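4. Do home cooking instructions for white fish hold up?

4.1 The problem with "until it flakes"

Nearly every recipe for white fish tells the cook to stop when the flesh "flakes easily with a fork." The advice is repeated so often that few writers seem to feel any need to defend it. We are less sure. Flaking is what muscle does when the thin sheets between its layers have softened, and this happens over a range of temperatures. A fillet that flakes may be just done, or it may have passed that point several minutes ago. The test tells the cook that the fish is no longer raw in the middle of one chosen spot, on one chosen fillet. It says very little about how much water has been lost.

Earlier work at Boltholm (Khamphan and Malik) took the test at face value. Cooks were asked to stop heating when the fish flaked, and the fillets were then weighed. The authors reported that pan-fried fish was drier than broiled fish and put this down to the method. We think the result is real but the explanation is weak. A cook standing over a pan can press and prod a fillet as often as she likes. A cook using a broiler has to open the door, pull out the rack and bend down. The two groups were not checking equally often, and the paper gives no record of when they checked. The difference could come from heat, from handling, or from plain impatience, and the published data cannot separate them.

There is also the matter of the fork itself. Each time a fillet is opened to see whether it flakes, juice runs out. We have not found a study of home cooking that corrects for this, and several that should have done so do not mention it.

4.2 What counts as dry

The word "dry" is used in two ways in this literature, often in the same paragraph. Some authors mean weight lost during cooking. Others mean what people say after eating a bite. These are related, but the link is looser than one might hope. A fillet with a pat of butter on it can lose a good deal of water and still be called moist. A lean fillet served plain can lose less and be called dry by everyone at the table.

The most widely repeated figure comes from the Mollis survey, in which 702 home cooks were asked why they did not make fish more often. "It comes out dry" was the most common answer. We do not doubt that people said so. But the survey offered a fixed list of answers, and "dry" stood at the top of it. "I don't like the smell," "it costs too much" and "I don't know how to buy it" came further down, and there was no space to write anything else. Wannasri has argued that the order makes little difference when a list is short. That may be true of lists in general. It was never checked for this one, and the survey has since been used to support two cookbooks, a line of oven bags and a good part of the introduction to Khamphan and Malik.

For the present section we use "dry" only for weight lost, given as a share of the raw weight. Taste scores are kept apart and are discussed in Section 5.

4.3 Reheating as a hidden part of the problem

Most studies end when the fish leaves the stove. Meals do not. In the kitchen diaries collected at Virthorpe, a large share of the fish that people complained about had been cooked earlier and warmed up again, usually in a microwave and usually on full power. The diaries were never meant to measure this. Thongsuk found it while sorting the entries for another purpose, and it is to her credit that she reported it with the warning that diary keepers are not typical eaters. They were people willing to write down every meal for a month, which rules out most of us.

Still, the point deserves more attention than it has had. If a cook eats half a fillet at dinner and the other half at lunch the next day, and remembers the lunch, then her opinion of broiling or pan-frying is partly an opinion of her microwave. None of the comparisons between cooking methods that we reviewed asked whether the fish was eaten fresh or reheated.

Advice on reheating is, if anything, less well supported than advice on cooking. Readers are told to cover the dish, to use half power, to add a spoonful of water, to turn the plate halfway through, to let it stand. Each of these sounds sensible. Luangrath traced several of them back through older books and found that they tended to lead to one another, with no trial at the bottom of the pile. The spoonful of water is a good case. It appears as a tip for rice, then for rice and vegetables, then for "leftovers," and finally for fish, where it is described as a proven trick.
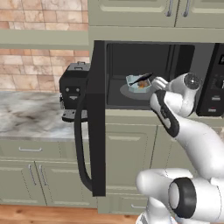

Figure 4. Reheating stage, bowl on turntable.

A fair test of the spoonful would need fillets of equal weight and thickness, taken from the same part of the fish, cooked to the same inner temperature, chilled for the same time, and then reheated with and without the water. The one attempt we know of, by Boonchu, meets perhaps half of these conditions. The fillets were bought from a store counter in mixed sizes. The tail pieces, which are thin and overcook quickly, were not set aside. The reported gain from adding water was small, and smaller than the gap between the thickest and thinnest fillets in the same group. We would not change how we reheat fish on the strength of it, nor would we tell anyone to stop.

Power settings raise a different trouble. "Half power" on most home ovens means full power switched on and off, and the length of each pulse varies from one model to the next. For a thick casserole this hardly matters. For a thin piece of fish, a long pulse may be enough to push the edges past the point where they toughen, while the center stays cool. Two cooks following the same printed line may therefore be doing quite different things. A 1000-watt oven and a weaker one will also differ, and recipe writers seldom say which they had in mind.

4.4 Thickness and the eight-minute rule

The most precise instruction in common use is also the one we trust least. It says to broil a fillet for 8 minutes and then leave it alone. We found it in books, on package labels and on the backs of store handouts, most often with no mention of how thick the fillet should be, how far it should sit from the heat, or whether it starts cold from the refrigerator. A time without a thickness is close to useless. It will be right for some fillets, as any number would be.

Supporters of the rule point to its success with home cooks. The Boltholm group cites 4000 ratings left under one online version of the recipe, nearly all of them good. We read a sample of the comments that came with those ratings. Many were written by people who had not yet made the dish. Others had changed the time, the fish, the pan or all of them, and then praised the recipe for working. A few cooks reported poor results and were told by other readers that their broiler must be faulty. A rule that takes credit for its successes and blames the oven for its failures cannot be tested in this way.

None of this shows that broiling is a bad way to cook white fish. It may well be the easiest, and two of the present authors use it at home. Our complaint is with the evidence. The claim that broiling gives moister fish than pan-frying rests on one study with uneven checking, one survey with a leading list, and a pile of ratings. Taken together they are weaker than they look, as the later sources lean on the earlier ones and add little of their own.

4.5 What we measured instead

In the trials reported below, the fork was not used at all. A thin probe was placed in the thickest part of each fillet before cooking and left there, so that no fillet was opened more than any other. Cooking stopped at a set inner temperature whatever the clock said. Fillets were matched by thickness first and weight second, and tail pieces were left out. Half of each batch was weighed and served at once. The rest was chilled overnight and reheated before weighing, so that the loss from the first heating and the loss from the second could be told apart.

This has costs of its own. A probe carries some heat into the flesh, and a cook at home is unlikely to match fillets with calipers. Results obtained this way describe what a method can do under steady conditions - they do not say what will happen on a busy evening with the phone ringing. We return to that gap in Section 6, and readers should keep it in mind when looking at the figures for weight loss, which are tidier than anything likely to come out of a real kitchen.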